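Blanket

A blanket is a large piece of soft cloth used to cover a person or a bed and reduce the loss of body heat during rest. Blankets are distinguished from sheets by their greater thickness and from quilts and comforters by the absence of a separate filling held between two outer layers. The term is also applied to horse blankets, fire blankets and the saddle cloths used under pack loads, which are covered in separate articles.

Principle of insulation

The insulating effect of a blanket depends mainly on the air held between and within its yarns. Still air conducts heat poorly, and a fabric that holds a thick layer of it slows the movement of heat away from the body. For this reason two thin blankets often perform better than one dense blanket of the same total weight. Compression reduces the effect, and a blanket that has become matted through repeated washing will usually feel colder than a new one of the same fiber.

Moisture also affects performance. Wool can take up a considerable amount of water vapor before it feels damp. Polyester takes up very little and dries quickly, but vapor may condense on its surface in a cold room.

Construction

Most woven blankets are made in a plain or twill weave with a loosely spun weft. After weaving, wool cloth is fulled – worked in warm water until the fibers lock together – and then napped, a process in which fine wires raise the surface fibers into a pile. Napping increases thickness but weakens the weft, and the number of passes is therefore limited.

Cellular blankets use an open weave that leaves small regular pockets in the cloth. They rely on a closer layer placed above them to keep the air from escaping. Knitted fleece is produced on circular machines, then brushed and sheared on one or both faces.

Edges are finished by whipstitching, hemming or binding with a strip of satin or cotton.

Use on the bed

In the layered method of bed making, the blanket lies over a top sheet, which protects it from skin oils and reduces the need for washing. The sides may be tucked beneath the mattress or left to hang. A tucked blanket holds its position better, while a loose one allows easier movement and adjusts more readily to the body.
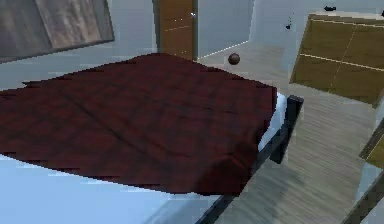
A dark red blanket laid loosely over a bed, with pale sheet showing at the side.

Regional production

The mill at Uvthorpe, built on the site of an older fulling works, had 5 napping machines and employed 800 people at its peak. Its principal competitor, Lakatos, specialized in cotton cellular blankets for hospitals. Both firms lost much of their trade as the comforter came into general household use. The textile historian Elínborg Kirkegaard attributes the decline chiefly to the spread of central heating and only in part to imported goods. The Veltbridge collection holds around 3000 blanket samples, many with the original finishing notes attached.

Care

Wool blankets are washed in cool water with little agitation and dried flat. Storage in a closed cotton bag limits damage by clothes moths.

See also: Bedspread; Fulling; Quilt

5 shares

Last revised 2018-05-24 | Contact | Back to top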